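Threads > Making & Mending > Blocks and boards

September - posted by the Zorach shed account

Okay, a thread about the maple board, after so many of you asked on Wednesday. Get a cuppa, I go on a bit.

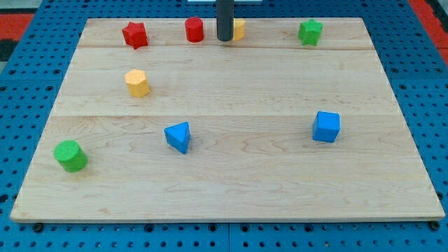 So! It started as one of those "I'll just make a little play board" jobs. I had three lengths of maple left over from the Macapagal benchtop and I'd been tripping over them since autumn. Too nice for the firewood pile, too short for a shelf.

Three planks, glued edge to edge. I ran the seams the long way and I'm pretty chuffed with them. You can find them if you look, but your eye goes to the grain first, which is all wavy with darker streaks in the corners. I spent an entire evening flipping planks over and swapping them about to decide which face went up. My tea went cold twice.

Glue-up was overnight in the clamps, then a scrape, then sanding until my arms gave out. I stopped at a finer grit than I needed to (I always do, I just like how it feels).

Finish question, because I know it's coming: Laltia oil, the plain one with no colour in it. Two thin coats. I tried a darker oil on an offcut and it went a muddy sort of brown, so back in the cupboard with that. Maple really wants to be left pale, I reckon.

The shapes! Stars, cylinders, a hexagon, in red, yellow and green, plus a couple of blue ones. They came out of a mixed tub from the Urix clearance bin, 20 dollars the lot, and I've been picking favourites ever since.

My favourite is the red star. It's chunky enough to grab properly and it throws a lovely little pointy shadow. The green star is a close second but it does tend to end up way off in the far corner by itself.

The hexagon is the sleeper hit. Kids who don't care about stars at all will go straight for the hexagon. It stands up nicely, it's flat on top and you can balance things on it. My niece calls it the cheese.

Cylinders are trouble on a bare table. Stand them up and they're fine, tip one over and it's under the fridge before you've got off your chair. I've moved that fridge more times this winter than in the ten years before it.

Somebody asked why bother with a board at all when you've got a floor. Fair! For me it's the colours. On our rug everything disappears, it's all swirls and crumbs. Put the same blocks on pale wood and every one of them pops, and it feels like a proper activity and not just mess.

Also a board has edges. "Keep them on the board" is a rule a three-year-old can get behind - for a few minutes anyway.

Games we've had out of it so far. Find me something red. Put the stars together. Put all the ones that roll over here. Close your eyes while I pinch one and tell me which is gone (this is the big hit, we did it 17 times in a row and I was begging for mercy by the end).

And then there's just shoving them about with no rules, which is most of it. I like the board best when it's like that, with everything scattered and a yellow one over here and a green one tipped over a little and no plan at all.

If you're making your own: don't go too small. My first attempt was about the size of a chopping board and there was no room to spread out. It's now a chopping board.

Round the edges over as well, just a touch. Little wrists lean on them.

Oh, and wipe it down with a barely damp cloth, then dry it off straight away. Please don't leave it in the sink. I'm looking at one particular household member here.

Next up I want to have a go at a tray with a lip, so the runaway cylinders have something to bump into. I've got my eye on some more maple but the price has gone silly, so it might be a while.

Whoa, over 478 of you have saved this thread already, hello! I'll answer what I can after dinner.

Recent in Making & Mending
- Oiling a benchtop without losing your weekend
- What I keep in the offcut bin and what I finally let go
- Sorting games for a rainy arvo
- Clamps: how many is enough?
- Fixing the wobbly kitchen stool, part two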